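Section 4 - Shift start on the sorting cell
Rev. Tue 18 February, N. Berhe. Replaces the January sheet, bin the old one.

For returns bench staff at Andlow. You no longer sort small goods by hand all morning. The arms do the picking, you do the loading, the checking and the odd ones. Same break times, same pay grade (Leire has this in writing, ask her).

### 4.1 Before you start the arms

1. Panels clean, nothing left on the work surface from last shift.
2. Check both purple cables. Should follow the forearm and go round the elbow with slack. Tight or kinked = don't start, call Birdie.
3. Look at the gripper fingers. Tape, fluff, bits of label - off.
4. Log in at the Benier screen with your own badge. Not your mates.

### 4.2 Loading

5. Lay items out on the surface with space between. Cables coiled, never in a heap.
6. Small metal pieces go nearer the front, they get knocked otherwise.
7. Hands out. Step back behind the line. Press READY.

**CAUTION:** arms can move any time after READY, even if they look parked. Do not reach in to straighten something. Press HOLD first, wait for the amber light.

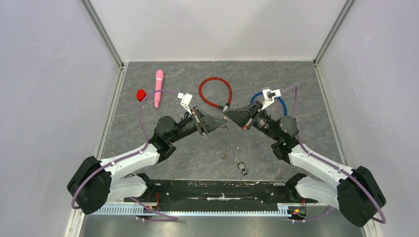
*Fig. 4-2. Both arms at the centre of the surface, mixed small items laid out.*

### 4.3 While it runs

8. Stay at the bench. One person can watch 2 cells, not more.
9. Grippers meeting at the middle is normal on a handover. If they stay pressed together and the screen shows code 52, press HOLD and call.
10. Anything the cell gives up on goes in the grey tray. You decide what it is and scan it. Your call stands, the screen wont overrule you.

**Note:** pick counts on the screen are for the cell, not for you. Abrehet has confirmed they are not used in reviews.

### 4.4 Changing jobs mid shift

Swap between loading and grey tray at each break. Standing loading all day was the main complaint in the trial, so please do teh swap even when its quiet. Bethel keeps the rota.

11. Outgoing person presses HOLD.
12. Tell the next one what's in the tray.
13. New person badges in, then READY.

Grip force stays at 200. Don't change it, see section 6.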